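4.2 What the bins were for

Every household in the Kirnlow sample owned at least one container into which things were put "for now." We asked 17 householders to show us theirs and to name the contents from memory before looking. The results were humbling for all concerned, including the second author, Ok-hee Kwak, who volunteered her own and forgot a colander. Participants were confident about what they had put in most recently and vague about everything else, which they tended to call "garden stuff" whatever it was. Dong-hyun Yoo's coding scheme, drawn up in May with a tidy category for each room of the house, did not survive the first 3 visits.

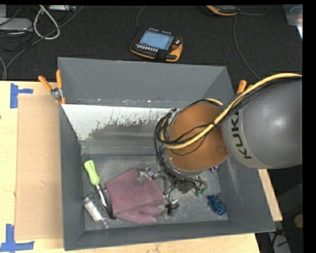
Figure 4. Mixed contents on the floor of a gray bin: glove, hand tool, bottle.

Category is a poor guide to why objects end up together. When we asked householders to sort their contents into piles, they grouped by errand: things to go back to the shed, things to wash, things to ask somebody else about. The glove and the green-handled tool in Figure 4 would go into one pile under almost any scheme, and the glove even lies up against the tool's dark curved end. The clear plastic bottle is the difficulty. Its label might settle the matter for a patient reader, but our householders rarely consulted labels, and nearly 45 percent of the bottles they handled were assigned to "under the sink," a region of the home with no apparent upper limit. Single gloves caused longer discussions. Seung-woo Lim proposed a separate code for them, "awaiting partner," and we have kept it in the Funcombe analysis (Section 5) over the objections of one reviewer.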